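Cutamov Community Help > Sports & Outdoors > Tennis

Tennis balls going dead over the winter. Is it my garage?

clenthorpe_lefty
Posted Sun 19 February

I play doubles at the public courts in Clenthorpe, and this winter my balls have been awful. I bought a big case in December when they were on sale, stuck the whole thing on a shelf in the garage (not heated, gets really cold), and now even when I crack open a new can they feel like I'm hitting wet socks. My partner thinks I got a bad batch. My other theory is that the cold ruined them for good. I've also got a laundry basket full of older ones that I keep tossing opened cans into, and I couldn't tell you what's from last month and what's from two summers ago. Is there any way to sort the good from the bad, and should I move the unopened cans into the house? I'd rather not throw out a whole case if they're okay.

3 replies

nellier_backhand

Oh boy, I've been through this one! I kept mine in the trunk of my car for a whole winter once and was convinced the store had cheated me. Cold balls just don't bounce. The air inside shrinks up, the rubber gets stiff, and everything feels like a brick. Bring a can inside the night before you play and try it again before you blame the batch. If the can hisses when you pull the tab, the balls kept their pressure and I'd bet they're fine once they warm up. No hiss at all, take that one back if you still have the receipt.

As for the basket, you'll have to go through it by hand (put on some music, it goes quicker than you'd think).

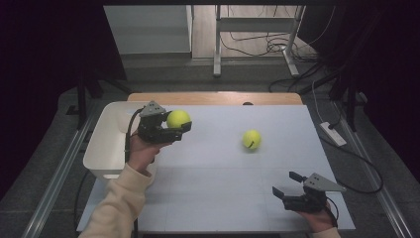 How long does a regular ball stay good after the can is opened?

A couple of weeks if you play hard, maybe a month if you only hit once a week. After that it's a practice ball, even if it still looks brand new. The fuzz tells you very little, by the way. I've had gorgeous fluffy ones that were dead as a doornail.

What I do is the drop test. Hold a ball you know is fresh in one hand and the suspect in the other, both at shoulder height, and let go at the same time over a hard floor. You'll see it right away. Do it indoors with both balls at room temperature or you're back to testing the weather. I also give each one a good squeeze, and if my thumb sinks in easily it goes to the dog park. One more thing, don't compare across brands too much. Some come out of the can firmer than others, so try to match the printing when you pick your fresh one.
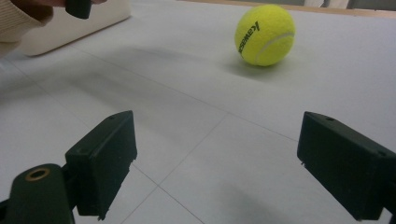

What to do with the unopened cans

Move them in! A hall closet is perfect. Stay away from the furnace or a sunny window, though, because going from freezing to roasting and back can't be good for the seal. Mine live under the bed and my family has mostly stopped complaining. And mark the date on the lid with a Sharpie when you open one, then you'll never have a mystery basket again.

wan_courts

Get pressureless. Done. Mine are three years old and bounce the same as ever. They're heavier and my elbow doesn't love them, but it's cold-weather doubles, not the pros.

latehit37

Agree with the first reply on most of it. I'd skip the pressureless ones if you have any arm trouble at all, I wore them out of pure stubbornness for a season and ended up in a brace for 6 weeks.

You could look at one of those pressurizer tubes that you pump up and keep your opened balls in. Mine does slow things down a lot. It won't bring back a ball that's already dead, or at least it never has for me, so don't dump the whole basket in there expecting miracles. Also check the garage shelf for mice. Don't ask how I know.

clenthorpe_lefty

Brought two cans in last night and both hissed this morning!! Going to hit with them after lunch. The basket is getting sorted this week, and the sad ones are going on the chair legs in my kid's classroom if the teacher wants them.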